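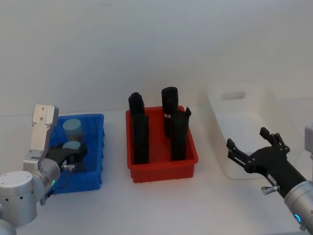
Left gripper over the front cylinder in the blue bin, right gripper open by the white one.

Projects > Hovunell > Sorting by demonstration > Progress reports

Progress report to the Srisuk fund, second period
Posted Sat 31 August

Hi all! Time for another update from the bench. You asked last time for fewer charts and more of what we do all day, so I've written this one the way I'd tell it over coffee. The numbers you need for your own paperwork are in here too.

The short version is that we're still on schedule, we've recorded 288 demonstrations of the bin task, and I'm keeping 224 of them. The other 64 got thrown out, mostly my own doing (more on that in a minute).

The setup is the one we agreed on in the plan. Two arms, a white table, and three bins in a row: blue, red, white. I drive both arms by remote control, one hand each, and the computer stores every move along with what the cameras see. Light blue cylinders start in the blue bin, black pieces start in the red one, and the white bin is where things go. Later the arms have to do it from the recordings alone, without me.

We do the blue cylinders first. They're smooth and they stand close together, so coming straight down on the front one is easy enough, but if I squeeze a little early the fingers push it into the one behind. For the first couple of weeks I had a bad habit of backing off and trying again from a different side. Fine for me, terrible for teaching! The program picked up my dithering and copied it beautifully — it would hover over a cylinder, back away, and hover again. I now stop the recording when I fumble and start over, and most of the 64 rejects come from before I learned that.

The black pieces are a different story. They aren't all the same at the top (one has a notched edge), so the grip that works on one slips on its neighbor. I've been recording the red bin on its own for now, one piece at a time, and I'd like to keep doing that through the first half of September before we mix the two kinds again.

The two grippers are still different from each other, as you know from the budget talk. The right one has more joints, and it takes me longer to shape my hand the way it wants. I was against it at first. After a month I've come around, mainly for odd-shaped pieces, though I still reach for the left one when I'm tired.

Test runs: we gave the arms 40 tries on the blue bin with my hands off the controls, and 37 ended with the cylinder in the white bin. The three misses were all drops on the way over. I'm happy with that, but please don't quote it as a result for the whole task. The red bin hasn't been tested yet.

Money is where we said it would be, apart from replacement finger pads, which wear out faster than I planned for. I can cover it from the travel line if you're okay with skipping the Cerham visit. Let me know either way.

Next up: finish the red bin recordings, run the same kind of test there, and get a second driver trained so it isn't only my habits going into the machine. I've also promised the Narkmont people a copy of our recording notes.

Comments (3)

benchwarmer: Skip the trip, buy the pads. Can the second driver start on blue before you put them on red?

Reply from author: Yes, that's the plan. A week on blue first.

tollgate_9: Are you keeping the rejected recordings somewhere? We'd like to look at the fumbles.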